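Why Does a Test Tube Need a Rack?
In: Young Explorers > How Things Work
Sun 18 March
By Aurelio Lorente
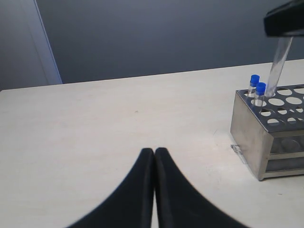 Have you ever tried to stand an egg on its end? It wobbles, it rolls over, and if you're unlucky it rolls right off the worktop and you have to fetch a cloth. A test tube is even worse behaved than an egg. It is long and thin and usually round at the bottom, so the moment you let go of it, down it goes, and whatever was inside it goes all over the place.

This is why, in almost any laboratory you might visit, you will find a rack. A rack is a sort of parking place for tubes. It has holes in the top, each tube drops into a hole, and there it stays, standing up nice and straight until somebody wants it again. It is such a simple idea that people hardly ever talk about it, which seems a bit unfair to me, so today we are going to give racks a whole page to themselves!

Why are test tubes round at the bottom?

My niece asked me this when she was 8, and I thought it was a very good question. Surely a flat bottom would be easier? Well, think about washing up. If you have ever tried to get the last bit of porridge out of the corners of a square dish, you will know that corners are a nuisance. A round bottom has no corners, so it is much easier to rinse clean. It's easier to mix things in, too, as the liquid swirls round and round with nowhere to get stuck. And if the tube is made of glass and has to be warmed, the heat spreads more evenly through a smooth curve than it does through a sharp corner.

Not every tube is like that, mind you. Some come to a point, so that tiny drops gather together in the tip, and some little ones do have a flat base or a small skirt so they can stand up on their own. But even those are happier in a rack, where a stray elbow can't knock them over quite so easily.

Big holes and little holes

Tubes come in lots of widths. A fat tube won't fit in a narrow hole, and a thin tube in a wide hole will either lean about like a tired person at a bus stop or slip straight through. So some racks have holes in two sizes, with bigger ones in one part and smaller ones in another, and you choose whichever fits your tube best.

If you bend down and peep in from the side of a metal rack, you may find another shelf lower down with holes in it as well. The top plate holds the tube round its upper part and the lower one steadies it further down, a bit like having one hand on your shoulder and another on your knee when you are learning to balance.

What are racks made of?

All sorts! There are wooden racks, which look rather handsome and old-fashioned, and plastic ones in every colour of the rainbow, and wire ones covered in a rubbery coating. Then there are racks made of stainless steel. Steel is strong and heavy enough to stay put, and it doesn't mind being washed over and over again. It also copes very well with heat, so it can sit in a bath of hot water that would make some plastics go soft and bendy.

And what about the lids?

A tube with no lid is fine for a quick job, but if you want to keep something in it, or carry it down the corridor, you need a cap. Some caps just push in like a cork. Others screw on, exactly like the top of a drinks bottle, only much smaller. They come in different colours, blue and red and yellow and so on, and a laboratory can make up its own rule about what each colour means. One might use blue for pond water and another might use blue for salt. You can't tell what's in a tube just from the colour of its cap, so scientists write labels as well.

Make your own rack

You will need an empty cardboard box (a cereal box laid flat is perfect), a pencil, and a grown-up to do the cutting. Find a couple of felt-tip pens, one fat and one thin, and draw round the end of each on the top of the box. Ask your grown-up to cut out the circles. Now drop the pens in. Do they stand up straight, or do they lean?

If they lean, cut a second piece of card with matching holes and fix it inside, halfway down. Then try the pens again, and give the box a gentle wiggle to see how they get on.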